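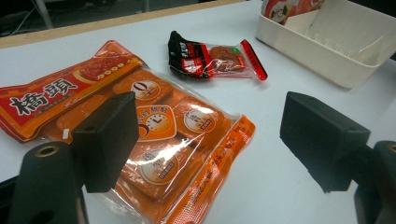

Coudre une pochette zippée en emballages récupérés

Je garde les sachets brillants depuis des années. Mes proches lèvent les yeux au ciel, mais quand je sors une trousse terminée, tout le monde veut la même ! Voici donc ma méthode, mise au point à force de rater, avec un bon coup de main de Stela Matei qui m'a prêté son pied téflon (et ne l'a jamais revu, pardon Stela).

Il vous faut :
- des sachets souples, de préférence grands et bien imprimés
- du plastique cristal pour nappe, assez fin
- une chute de coton pour la doublure
- une fermeture à glissière de 26 cm
- du biais
- des pinces à couture (surtout pas d'épingles, les trous restent)
- une aiguille à jean et du fil polyester

Préparer les sachets

Ouvrez chaque sachet le long de la soudure du dos, puis coupez les deux extrémités au ras. Lavez à l'eau tiède avec une goutte de liquide vaisselle, des deux côtés, en insistant dans les coins où le gras se cache. Séchez au torchon et laissez à plat une nuit sous une pile de livres. S'il reste des plis, passez le fer au minimum, entre deux feuilles de papier cuisson, deux secondes à la fois. Faites un essai sur une chute avant, certains plastiques se rétractent d'un coup et là c'est fichu.
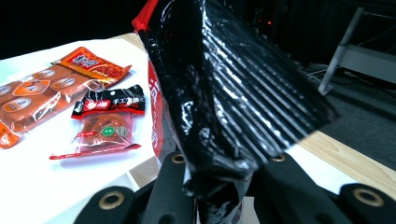 Le choix des couleurs, c'est mon moment préféré ! J'étale tout par terre et je déplace les morceaux jusqu'à ce que ça chante. Cherchez un fond sombre pour faire ressortir le reste : un sachet noir brillant avec une bande rouge verticale et des caractères chinois blancs, par exemple, fait une face avant superbe, à condition de bien l'aplatir, car sur du noir le moindre pli accroche la lumière. Gardez la bande entière et placez-la un peu décalée, au tiers de la largeur. Pour l'arrière, prenez quelque chose de plus calme, ou bien lâchez-vous complètement, je ne juge personne.

Assembler les panneaux

Découpez deux rectangles de 30 cm sur 20 dans le plastique cristal et deux autres dans la doublure. Disposez vos morceaux de sachet sur la doublure en les faisant se chevaucher d'un centimètre, posez le cristal par-dessus et pincez tout le tour. Piquez ensuite au point droit, longueur 3,5, en suivant chaque chevauchement.

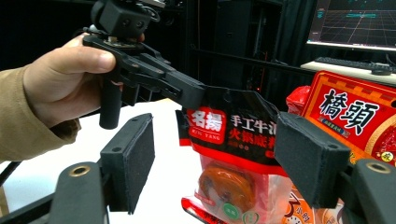

Allez-y doucement, et évitez les marches arrière : un point trop serré perfore le plastique comme un timbre. Je préfère laisser de longs fils et les nouer sur l'envers. Si ça colle sous le pied et que vous n'avez pas de téflon, un bout de ruban adhésif mat sous la semelle dépanne très bien.

Poser la fermeture

Endroit contre endroit, pincez la fermeture centrée sur le grand côté du premier panneau, piquez à 6 mm des mailles, rabattez et surpiquez. Même chose pour le second. Ouvrez la glissière à moitié avant de continuer (oui, j'ai déjà oublié, et oui, j'ai tout décousu).

Fermez les trois autres côtés endroit contre endroit, à un centimètre du bord, puis bordez les coutures avec le biais. Pour retourner la pochette, tiédissez-la une minute au sèche-cheveux, le cristal devient beaucoup plus docile. Poussez les angles avec une baguette.

La prochaine que je tente aura un fond plat et une petite anse. Si vous avez une astuce pour coudre les angles en plastique épais, je prends !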